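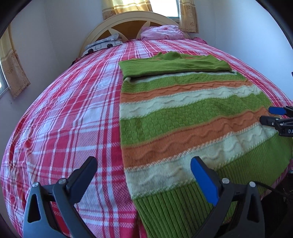
# Sindale hand grippers: setting up and looking after the pair

Welcome, and thank you for reading this before picking anything up! These notes live beside the Sindale folding recordings and cover the two hand-held grippers we use to make them. Most of what follows was learnt slowly and with a fair bit of grumbling, so please do add to it when you find something we've missed.

The folding set has 2729 recordings in it so far, nearly all of them clothes on beds: jumpers, shirts, the odd cardigan. Knitwear is far and away the hardest on the grippers (fluff gets everywhere), and a striped jumper laid out on a plaid sheet is a fair picture of an ordinary job.

## What the pads are for

The fingers are dark plastic and do very little gripping by themselves. The pads do the real work, and you'll come across both blue and black ones. Please don't go swapping colours between fingers to make them match. The Zendport notes list which pad belongs on which finger, and the sorting scripts go by that list.

A pad wants changing when:

- the edge has started to lift, even a little
- it has gone shiny and slides on cotton
- fluff has worked its way underneath and won't brush out

Peel the old one off slowly, wipe the plastic with a barely damp cloth, let it dry properly and press the new one down from the hinge end towards the tip. Give it a night to settle if you possibly can. We've rushed this more than once and always ended up doing it again.

## Before each session

1. Open and close each gripper fully, ten times or so, and listen. A soft click is fine, a scrape isn't.
2. Look at the round screw heads near the base of the fingers. If one has crept out, nip it up gently with the small driver. Too tight and the finger goes stiff, which makes for jerky recordings and a sore thumb.
3. Brush out the triangular cutout in the finger. Wool loves to hide in there.
4. Check that the cable has slack in it and curves away from the fingers. It mustn't lie across whatever you're about to fold.
5. Record one slow open and close before touching any clothes, and keep it with the session.

## Resetting the opening width

Do this after every 50 sessions, and always after changing a pad. Hold the fingers as wide apart as they'll go, press "set open" in Sisay (our little recording program), then close them with nothing between the pads and press "set closed". Sisay shows the two readings side by side. On our pair a healthy gap between them is anything above 350. If yours comes out lower, there is nearly always fluff in the hinge, so clean that first and try again before you start undoing screws.

## Known troubles

| What you notice | What to try |
| --- | --- |
| One finger lags behind the other | Clean the hinge, then ease its screw a touch |
| Readings jump about when you turn your wrist | Reseat the cable at the housing end |
| Wool catches on the tip | Look for a lifted pad edge |
| Sisay loses one gripper halfway through | Save, unplug both, plug the left in first |

The recordings up to number 205 were made before we reset the width regularly, so treat their opening values with some caution. The pictures in them are perfectly good.

## Putting away

Brush both grippers down, leave the fingers open so the pads aren't pressed together, coil the cables loosely and pop everything back in the Arkaddale case. Spare pads are in the lid pocket. If you take the last set, please write it on the card so that more can be ordered.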